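Tarum Block Pile: wrist camera and finger comparison

Version 4, April

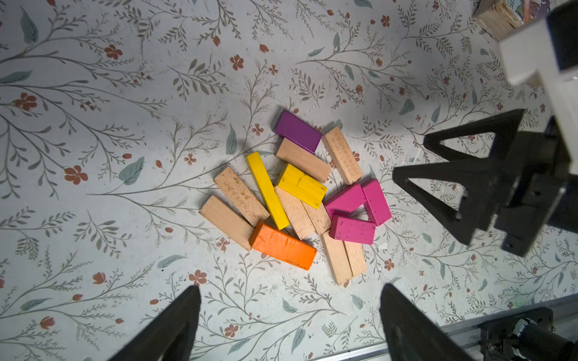
Wrist camera view: block pile on the patterned cloth, open-frame finger at right.

What this is

A set of 3759 pick attempts on piles of wooden tower blocks, recorded to compare two wrist cameras and two sets of gripper fingers. Both arms run the same controller with the same settings. The only things that change between groups of runs are the camera and the fingers.

What was compared

Cameras: the Cuvow wide lens and the Dakex narrow lens, both fixed at the wrist.
Fingers: Pešek open-frame triangular fingers and a plain solid pair cut to the same length.

Each pairing of camera and fingers has its own folder. The first 2000 attempts used the Cuvow camera and the rest used the Dakex.

Objects and table

The blocks are a mix of painted and plain wood. The colours are purple, yellow, orange and magenta. Some of the paint is chipped, and some plain blocks carry printed marks. We left these as they were. The cloth has branches, teal leaves and red flowers on it, and was chosen because a plain white table made the block edges too easy to find.

Piles are tipped out by hand and not arranged. If a block lands outside the reach of both arms, the pile is tipped again before recording starts.

Folder layout

runs/ one folder per attempt, with video, joint positions and gripper width
piles/ one still per pile, taken before the first pick
labels/ result of each attempt, as a text file
calib/ camera calibration, one file per camera

Video is saved at 12 frames per second. Joint positions are saved at the controller rate and need to be matched to the video by timestamp.

Labels

ok: block lifted clear and held until the arm stopped
slip: block lifted, then dropped
double: two or more blocks lifted together
miss: fingers closed on nothing

A double counts as a failure in the scoring script. To change this, set count_double to true in score.cfg.

Known problems

The fingers of the second gripper can show at the bottom of the wrist view. Mask them out if you train a block detector on the stills.

Calibration files from before version 3 have the two cameras swapped. Use the current ones.

Gripper width drifts a little over a long session. It is set back to zero at the start of each pile, but not between picks.

Use

Free for research and teaching. Please give the version number when you report results.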